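Where Does the Corn Go? A Study of Food Waste in Shared Kitchens
Final Project Report, Household Resources and Consumption
Submitted 2023-02-14

1. Background

The project began with a smell. The smell lived in the second refrigerator of Prullholm, the student residence where most of this group has the good fortune to live, and it had been there since at least June. Everyone on the floor had a theory about it. The theories all had one feature in common, which was that the food belonged to somebody else.

Our course asked for a small field study on household consumption. We chose food waste because the material was close by and cost us nothing to collect. The research question in our proposal was "What gets thrown away in shared kitchens, and why?" Our instructor suggested we drop the "why" because it was ambitious. We kept it, and in fairness to our instructor, section 5 is short.

2. Method

We recruited 42 residents across two buildings, Prullholm and Segers. Both have shared kitchens, but Segers has one refrigerator per corridor and Prullholm has two, a difference that ended up mattering more than we planned for. Each participant kept a waste diary for 14 days. They wrote down every item of food they threw out, how much of it there was, and one reason.

Weights were taken on a Nustar kitchen scale, which one of us bought used. It reads in grams and switches itself off after a few seconds of inactivity, usually while you are looking for the lid of whatever you are weighing. Entries with no weight were kept in the item list but left out of the weight analysis. So were entries where the weight was given as "a sad amount."

We did not weigh drinks, coffee grounds or anything poured down a sink. We did count peels and cobs, but as a separate category, after a long argument over whether a banana peel is waste or just packaging. The vote was close and one group member still brings it up.

3. What people threw away

The diaries gave us 1,747 usable entries. Bread was the most common item, followed by cooked rice, salad leaves and the last third of things that come in jars. Meat came up rarely. Several people wrote that meat costs too much to forget, which was the nearest thing to an economic theory that anybody offered us.

Fresh vegetables were interesting for how evenly they split. Onions, potatoes and carrots almost always got eaten. Herbs almost never did. A bunch of cilantro, going by our diaries, is bought for one spoonful and then given a quiet retirement in the crisper drawer.
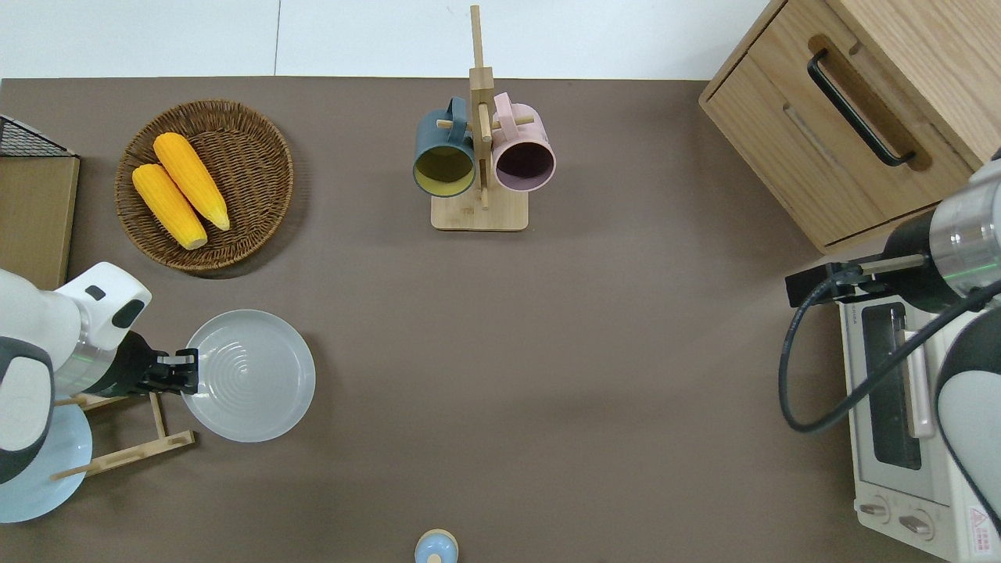

Vegetables kept out in the open did better than the ones in drawers. In Segers, where refrigerator space is tight, residents leave more produce on counters and tables, and they reported throwing away less of it. We would love to claim this proves that visible food gets eaten. It may only prove that people with a small refrigerator buy less. Our diaries recorded what was thrown out and did not record what was bought, a flaw we noticed on the second-to-last day.

4. Reasons given

We sorted the reasons into groups after reading them all. "Forgot about it" was the largest by a comfortable distance. Next came "cooked too much," then "past the date," then "did not like it." A small number of entries said "not mine," which raises the question of why that person was throwing it out. We did not follow up. We have to live with these people.

Date labels caused real confusion. Many participants treated "best before" and "use by" as the same thing, and yogurt suffered most from this. One diary listed an unopened tub thrown out on the morning of its date, apparently before breakfast.

Leftovers from group meals were a special case. When several people cook together, each of them seems to assume another will eat what remains. A large pot of Madura curry (our name for a recipe that has been handed down the corridor and gets hotter every year) shows up in five separate diaries, and all five describe it as someone else's responsibility.

5. Why

Mostly people forget, and they forget faster when the food is shared.

6. Limitations

The diaries were self-reported, and keeping a diary changes what people do. Two participants told us they finished food they did not want so they would not have to write it down. The study period also included an exam week, when the main food group was toast.

7. Suggestions

We recommend one open shelf per kitchen for produce that does not need chilling, and masking tape and a pen tied to each refrigerator door. Prullholm has already tried the tape and pen. The pen is gone, but the string is still there.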